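## Teleop demos in sim, gripper keeps coming down crooked on the knife handle

**Hadiza Nwankwo**, Mar 20, 2024

Hi all. Recording demos by remote control in a sim kitchen (Ornetti, stock arm, two-finger gripper). Task is pick up the knife by the handle, move it to the back of the counter, let go. Driving it with a Gedix hand controller, one button for open/close. Sounds easy, it's not.
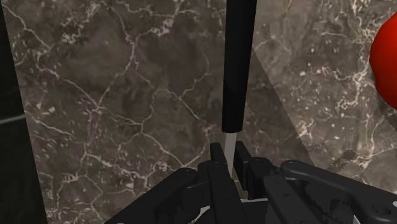
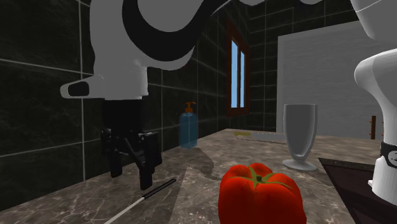 *Close view first, then the wider one. Same marble counter in both.*

Problem: from the close view I can line up fine left/right. Depth is a guess. I go down, think I'm at the handle, close, and the fingers either squeeze air or they grab it at an angle and the knife spins. So then I back off and try again and the demo ends up at 445 steps of me poking around. Have 119 saved so far and I'd call most of them ugly.

Couple things I want to know

- do I keep the demos where I miss once and then get it? or only clean ones
- is it ok to look at the wide view while driving if the policy only gets the close view
- should I be turning the wrist BEFORE going down or on the way

Also the tomato. On maybe every third run I bump it with the side of the gripper. Does that matter if the knife still gets where it's going?

---

**Kerstin Moen**

Did a lot of this last October, similiar task, spoon instead of knife. In your order:

Misses. Keep some. A miss with a quick fix is useful, the policy will miss too and it needs to have seen a way back. What you don't want is hovering. If you sat still deciding for a couple seconds, that's in the data, and the thing will learn to sit there. I trimmed the pauses out of mine and retrained, big difference.

Wide view: careful. If you're using information the policy doesn't get, you'll make moves it can't make sense of. Either feed it both views or drive with just the close one. I'd feed both. Depth from the close one alone is miserable, you already found that out.

Wrist: turn first. Stop above the handle, rotate till the fingers straddle it, then straight down. Do it the same way each time, at least for the first 100. Mixing "turn first" and "turn on the way" gave me a policy that did half of each and came down at a slant.

Tomato: throw those out. Or start your approach from the other side so it isn't in the path. Small bumps add up when the object positions get shuffled.

Also check your controller scaling. Mine was set way too high out of the box and every tiny hand twitch was a big move at the fingertips. Cut it in half for the last bit of the descent, there's usualy a slow mode you can bind to a button.

---

**kustum_dan**

just script the grasp? you know the handle pose in sim. no need to drive it by hand at all

---

**greenberg88**

^ she could but then the demos all look the same, and I'm guessing it's headed for hand-driven data later anyway.

One thing to add to Kerstin's. Look at your close event. If you hit the button while the arm is still moving down, the knife gets nudged before the fingers meet, which would explain the spin. Stop, wait a beat, close, wait a beat, lift. A beat, not a pause. Fixed it for me after I redid 11 demos, didnt have to touch the other ones.

---

**Hadiza Nwankwo**

Ok the close-while-moving thing is 100% me. Watched three back and I do it every time. Going to rebind slow mode tonight and redo the tomato ones. Thanks both, will post how it trains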